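The second edition of *A Reader's Latin Syntax* goes to the printer this week. Orders placed through the Susura list will be sent out as soon as stock reaches the Lundoddale office. What follows is a summary of the changes for teachers who already use the first edition and need to decide whether mixed copies can be used in one class. In most cases they can, with the exceptions given below.

The revision was carried out by Ingrid Lindqvist, with Nipon Phromma responsible for the exercises and Gumaro Varela for the indexes. The order of the 13 chapters is unchanged. Section numbers are also unchanged in Chapters 1 to 8, so references in existing lesson plans will hold up to the end of the chapter on participles. From Chapter 9 onwards the sections have been renumbered, and a table matching old numbers to new is printed inside the back cover. 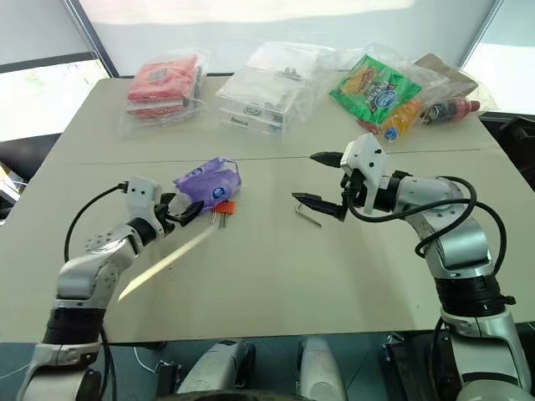 ## Changes to the chapters

Chapter 4 (uses of the ablative) has been rewritten. The first edition listed the uses by their traditional names and gave two sentences for each. The new text groups them under three headings, separation, instrument and location, and gives the traditional names in the margin. Students preparing for examinations that ask for the names will still find all of them. The ablative absolute has been moved out of this chapter and is now treated with the participles in Chapter 8, where most teachers were already taking it.

Chapter 9 (indirect statement) has a longer account of tense in the infinitive. Several readers wrote to say that the old wording, "the infinitive keeps its own tense", left students translating a perfect infinitive by a simple past in every context. The replacement states that the tense is relative to the main verb and sets out present, perfect and future infinitives after both a present and a past verb of saying. The paragraph on *fore ut* is new.

Chapter 11 (conditions) keeps its earlier arrangement. The label "ideal" has been dropped in favour of "future less vivid", which matches the usage in the companion reader. Dayana Tovar argued for keeping both terms, and the older one therefore remains in the index with a cross-reference.

Vowel lengths are now marked throughout the paradigms and vocabulary lists. They are not marked in the reading passages. In the first edition they were marked in some passages and omitted in others, depending on the source from which the text had been set.

## Exercises

The book now has 140 sentences for translation into Latin, all graded by chapter. Of these, 100 are carried over from the first edition with corrections. The remainder are new and fall mainly in Chapters 9 to 12, where the old book was thin.

Sentences carried over keep their old numbers within each chapter, and new ones are added at the end of the set. A class with both editions can therefore be given the same homework from the earlier part of each set. The one exception is Chapter 4, where the sets have been reordered to follow the new headings.
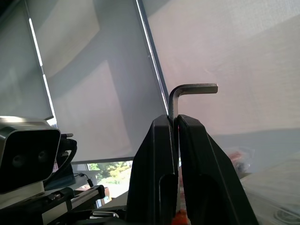
The key is no longer bound with the book. It will be supplied to teachers as a separate booklet on written request, and gives more than one version wherever the word order or choice of conjunction is open. Please state the name of the school or college when writing. Private students working without a teacher may also apply, and should say so in the letter.

## Known errors

Two slips were found after the pages had been passed. In the vocabulary to Chapter 6, *vereor* is given without its perfect; read *veritus sum*. In Chapter 12, the note on *quin* refers the reader to a section on verbs of fearing, and should refer to the section on verbs of hindering and doubting. Both will be put right at the next printing. Further corrections should be sent to Joar Grønli, quoting the page and line.

## The companion reader

*Ledesma*, the graded reader used alongside the grammar, has not been revised. Its footnotes cite the first edition by section, so references to Chapter 9 and later will need the table inside the back cover. A sheet with the amended references is being prepared and will be enclosed with orders for the reader from December. Until then the Podus word list can be used as before, as it cites the grammar by chapter only.

Copies of the first edition remain available at the old price while stocks last. They cannot be exchanged for the new edition once they have been written in.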